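Does the five-second rule work?

You drop a biscuit. Someone shouts "Five-second rule!" and you grab it and eat it. Everybody seems to know this rule. But who made it up, and did they check?

When a rule sounds handy, it pays to be a bit suspicious of it. This one is very handy indeed. It says you can have your biscuit back. We would all like that to be true, and wanting something to be true is a good moment to slow down and ask a few awkward questions.

What the rule says

The rule says that germs need five seconds to get on to dropped food. Pick it up in four and you are safe. Pick it up in six and you are not.

Think about that for a minute. Germs don't have watches. Most of the ones we worry about are bacteria, which are living things so small that you need a microscope to see them. They have no legs and they can't jump. They don't see your toast coming and start running towards it.

So how do they get on to the toast? The toast lands on them. They were already there on the floor, and when the food touches the floor, some of them stick. That can happen straight away.

Is there any truth in it?

A little. Scientists have tested this by putting bacteria on different surfaces, dropping food on them and then counting how many bacteria came off on the food. Food left for longer often did pick up more. But food picked up almost at once had bacteria on it too. There was no magic moment when it went from clean to dirty.

Other things can matter more than the time. Wet food is one of them. Moisture helps bacteria move across, so a slice of watermelon is a worse thing to drop than a dry cracker. You might also guess that carpet is worse than tiles. Tests have found that carpet can pass on fewer bacteria than a smooth floor, perhaps because less of the food touches it. Surprised? It's a good reason to test things and not just guess.

But it looks clean!

People say this a lot. They look at the floor, or the table, or the chopping board, and decide with their eyes.

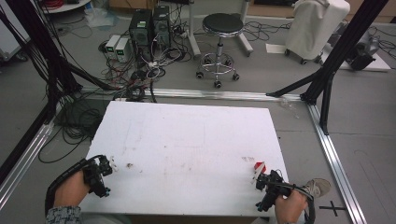
Scuffs, smudges and a crumb on a white board. Marks like these are easy to spot, but bacteria are far too small to see.

Your eyes are good at finding crumbs and stains. They are no good at all at finding bacteria. A shiny floor may have plenty, and a scruffy one may have fewer than you think. A stain tells you there is a stain. To learn anything more, you would need to take a sample and grow it in a dish in a laboratory.

What about blowing on it?

Ferdinand Grabner wrote to us from Drurkberg to say that his grandfather blows on dropped food "to get the germs off". Sorry, Ferdinand's grandfather. Blowing may shift a bit of fluff, but bacteria cling on, and your breath has germs of its own.

"I've done it 100 times and I've never been ill"

This sounds like proof. Is it? Most bacteria don't harm us, so you could eat dropped food again and again and be fine. That only shows that you were lucky, or that your floor had nothing nasty on it. It doesn't tell you what five seconds had to do with it. Perhaps you would have been fine after 30 seconds as well. And if you did get a bad tummy one Saturday, would you remember the grape you dropped before it?

Try it with glitter

You can't see bacteria move, but you can see glitter. Ask a grown-up first, as it gets everywhere.

You will need: a tray, some fine glitter, a slice of apple, a dry cracker and a timer.

1. Sprinkle a thin layer of glitter on the tray.
2. Drop the cracker on it and pick it up after 2 seconds. Look at the underside.
3. Do the same with the apple.
4. Wipe the tray, sprinkle fresh glitter and try again with new pieces, this time waiting 50 seconds.

Which picked up the most? Did waiting make much difference? Put all the food in the bin afterwards. Don't eat any of it.

Now be suspicious of our test too. Glitter is much bigger than bacteria and it isn't alive. It can show you how things stick, but it can't prove what germs do. What would make it a fairer test?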